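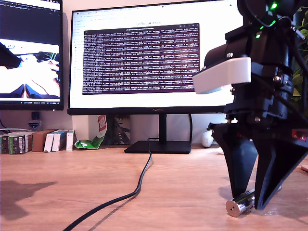 A user of the first release wrote in to ask why a dataset of sports talk shows had so little sport in it. Fair question. Most of what airs between the opening music and the first commercial is two people agreeing to disagree, and we transcribed it faithfully.

Posted in: Open Data > Sports Media
Oct 2, 2018 | by the Skirnum maintainers
12 shares | 3 comments

# Skirnum: Sports Talk Segments

Skirnum holds 3,754 labeled segments from weekday studio shows on two regional channels, Trerner and Terkden. Each row has a transcript, a topic, a start time and a length in seconds.

## Labels

- `game`: something that happened on a field
- `money`: contracts, stadiums, ticket prices
- `society`: race, labor, politics, protest
- `feud`: hosts discussing other hosts

We had hoped `feud` would be a minor category. It was given its own column in May. 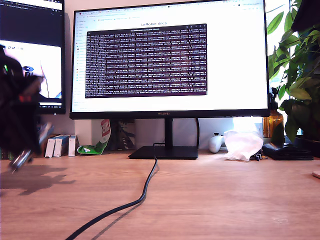 Segments longer than 300 seconds are split at the nearest pause, assuming the host takes one. Terkden's evening panel defeated this rule several times, and those rows carry the flag `no_breath`.

## Agreement

Two annotators labeled every segment. They matched on 84 percent of the Trerner rows and 80 percent of the Terkden rows. Most disputes were between `money` and `society`, which the shows themselves have trouble separating.

## Known problems

- Baidoo, the tool we used for first-pass transcripts, hears most surnames as food.
- Caller audio is patchy. Blank means inaudible - it does not mean the caller had nothing to say, though we make no promises.
- Ads read aloud by hosts are labeled `money`. Complaints about this have been received.

## Use

Please don't use the transcripts to settle who predicted what. The hosts have asked as well.

3 comments | Share | Print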